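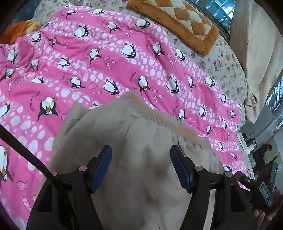
ベージュの服、ベッドの上

Kasa 着た服の記録帳

README

毎日なにを着て、いつ洗って、どこが傷んだか。それを延々と書きためたのがKasaです。もともとは手帳のすみっこに書いていた自分用のメモで、表計算に移したら楽しくなってしまい、気がついたら人に見せられるくらいの形になっていました(自分でもびっくり!)。服は65着ぶん入っています。下着と靴下は入れていません。最初は靴下もつけていたんですが、左右の片方だけ穴があいたときの書き方で悩みすぎて、やめました。

中身

ファイルは二つです。
fuku.csv 服の台帳。一着につき一行
kiroku.csv 着た日、洗った日、直した日の記録

どちらもUTF-8、カンマ区切り、一行目が見出しです。Excelで直接開くと文字化けすることがあるので、読み込みの画面で文字コードを選んでください。私はいつもLibreOfficeで開いています。

台帳の列

id 服の番号。買った順のつもりだったのに、押し入れから古いコートが出てきて順番がくずれました
shurui 種類(シャツ、ズボン、羽織りもの など)
iro 色。見た目の印象で書いています
sozai 洗濯表示のタグにあった素材。タグを切ってしまった服は空欄
nyushu 新品、古着、もらいもの、のどれか
memo 自由記述。最大300字

色についてちょっと言い訳をさせてください。ベージュと生成りと砂色の区別が、私の中で季節ごとに変わります。冬に「生成り」と書いた服を、春に見直して「ベージュ」に直したことが何度もあって、今の版ではぜんぶ「ベージュ」に寄せました。細かい色味で分けたい人はmemoのほうに昔の呼び名が残っているので、そちらを拾ってみてください。

記録の列

id 台帳と同じ番号
tsuki 月だけ。日付は公開版では落としました
koto 着た、洗った、直した、手放した
kata 洗い方や直し方。手洗い、ネット、かがり縫い など
kibun そのときの気分。無理に書いていないので空欄だらけです

kibunの列は消そうか迷いました。でもグリート・ダイクストラさん(Griet Dijkstra)に試しに読んでもらったら、「ここがいちばんおもしろい」と返事がきたので残しています。「袖がずっと気になる」とか「会議に勝てそう」とか、その程度のことしか書いていませんけどね。

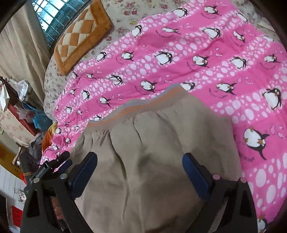 Lurkeo 第2号 6ページ

どうやってつけたか

夜、寝る前に書いています。脱いだ服をいったんベッドに広げて、洗うか、もう一回着るかを決めて、それから入力。慣れるまでは翌朝にまとめて書いていたせいで、最初のほうの記録はけっこうあやしいです。とくに「洗った」が抜けています。夏のTシャツが一か月洗われていないように見える箇所がありますが、洗ってます、さすがに!

旅行のあいだは紙に書いて、帰ってから打ちこみました。その紙を一度なくしたことがあって、四月の記録が少ないのはそのためです。思い出して埋めようかとも考えたけれど、記憶で書いた行がまざると自分が信用できなくなるので、空いたままにしてあります。

「直した」の数え方

ボタンのつけ直し、ほつれのかがり、裾上げはぜんぶ「直した」です。毛玉取りは迷った末に「洗った」に入れました。本当は「手入れ」という区分を作りたいのですが、過去の行を読み直さないといけなくて、腰が重いです。やってくれる人がいたら大歓迎です。

お店に出した直しは、kataに「店」と書いてあります。値段は載せていません。

使い方の例

ファティマ・エクウェメさん(Fatima Ekwueme)は、この記録から「古着は新品より直す回数が多いのか」を調べてくれました。私の服に関しては、あまり差がなかったそうです。古着のほうがボロボロになりがちだと思いこんでいたので、ちょっと意外でした。集計にはDrallikという小さなスクリプトを使っていて、同じフォルダに入れてあります。動かすときは二つのcsvを同じ場所に置いて、あとは実行するだけ。出てくる表は列の見出しがローマ字のままなので、人に見せるなら直してくださいね。

ほかには、素材と洗い方の組み合わせを眺めるだけでもけっこう遊べます。麻のシャツをどれだけネットに入れずに洗ってしまったか、みたいな反省会ができます。

向いていないこと

一人ぶんの、しかもかなり偏ったクローゼットの記録です。世の中の人が服を何回着るか、といった話には使わないでください。スーツはほとんど着ない生活ですし、寒がりなので羽織りものばかり増えています。

名前にkがつく列が多くて見分けにくい、という苦情もいただいています。すみません、次の版で英語の別名をつけるつもりです。

使うときの約束

個人の遊び、授業、記事、なんでもどうぞ。手を加えて配るときは、もとがKasaだと一言書いておいてもらえるとうれしいです。memoの文章をそのまま長く引用するのは、ちょっと恥ずかしいのでご遠慮ください。

なおしたところ

色の呼び方をそろえた
同じ日に「着た」が二重に入っていた行を消した
素材の「綿」と「コットン」を「綿」に統一
手放した服の番号を使い回していたのをやめた

まだのこと

コートの丈が「長め」「短め」としか書いていないので、ちゃんと測って足します。あと、Kaijageの棚卸し用の書式に合わせた書き出しも頼まれていて、途中まで作ってあります。

まちがいを見つけた人は、服の番号と月を添えて教えてください。夜に見ています。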